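Automation Users Board > Disassembly and Recovery Cells > Incident Reports

Subject: Loss of grip on drive carrier during extraction, Ravano cell 2

Posted by: line_steward_R
Status: Open

This report is submitted under the board's incident format. No injury occurred. One hard disk drive was damaged and the cell was out of service for 48 minutes.

The cell removes hard disk drives, in their plastic carriers, from desktop towers received for recovery. In April, during an unattended afternoon run, the gripper released a carrier while traveling out of the chassis. The carrier fell back into the case and struck the edge of the drive cage. The controller did not register the loss. The arm completed its path, opened over the output tray, and reported a successful transfer. It then returned for the next item and made contact with the fallen carrier at 2:10 p.m., at which point the collision monitor stopped the arm.

The cell had completed 2,486 extractions since its last gripper service. The finger pads showed wear on the inner faces. Grip force was set at the value supplied by Gendis, our integrator, and had not been changed.

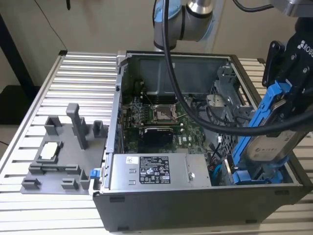
Drive extraction in the Ravano cell, tower on its side with panel removed.

Members are asked to comment on two matters: whether a position check on the fingers is sufficient to detect a lost part, and what pad replacement interval is in use elsewhere.

Posted by: clateo_maint
Re: Loss of grip on drive carrier

Thank you for the report. We operate a comparable cell at Clateo and recorded a similar event last year. Our finding was that the finger position check had been disabled in the transfer program during commissioning and was never restored. Please confirm whether the check was active in your case.

We replace pads on inspection and do not use a fixed count.

Posted by: line_steward_R
Re: Re: Loss of grip on drive carrier

The check was active at the moment of closing only. It was not evaluated during travel. We had understood from the documentation that it was continuous. That understanding was incorrect.

Posted by: hallway_b_safety
Re: Loss of grip on drive carrier

I would direct attention to the cable. In the photograph the black cable from the arm loops down across the open interior of the tower before rising toward the gripper. A loop in that position can catch on a bracket or a drive cage as the arm withdraws, and a sharp tug at the wrist is enough to shift a carrier held by worn pads. The report attributes the event to the pads. I do not believe the evidence supports that conclusion yet.

Posted by: clateo_maint
Re: Re: Loss of grip on drive carrier

I must disagree. A snag of that kind should appear in the joint torque record, and in our experience it trips the collision monitor well before the part is lost. Has the record been reviewed?

Posted by: line_steward_R
Re: Re: Re: Loss of grip on drive carrier

The record for that cycle has been reviewed. There is a small rise on the wrist joint shortly after lift. It is below the stop threshold. Gendis considers it normal for a carrier leaving the bay. Our own staff are divided.

Posted by: hallway_b_safety
Re: Re: Re: Re: Loss of grip on drive carrier

A rise below the threshold is consistent with a brief snag. I would ask that the cable be secured along the arm and the run repeated with the old pads in place. If the pads are changed first, the cause will remain unknown.

Posted by: tsuchiya_cell_admin
Re: Loss of grip on drive carrier

At Tsuchiya the pads on our extraction gripper are replaced every 21 days regardless of condition. The position check is evaluated throughout travel, and the arm halts if the fingers close past the expected width.

I do not support repeating the run with worn pads on customer drives. Scrap units should be used, with an attendant present and the guard closed.

Posted by: hallway_b_safety
Re: Re: Loss of grip on drive carrier

Agreed as to scrap units. My request should have stated that.

Posted by: line_steward_R
Re: Loss of grip on drive carrier

The following measures are in effect at Ravano. The position check is now evaluated during travel. Unattended operation is suspended. The worn pads have been retained, and the repeat run will use scrap drives with the cable secured. The grip force setting remains under discussion with Gendis, who have asked for the program file and the full torque record.

The status of this report remains open.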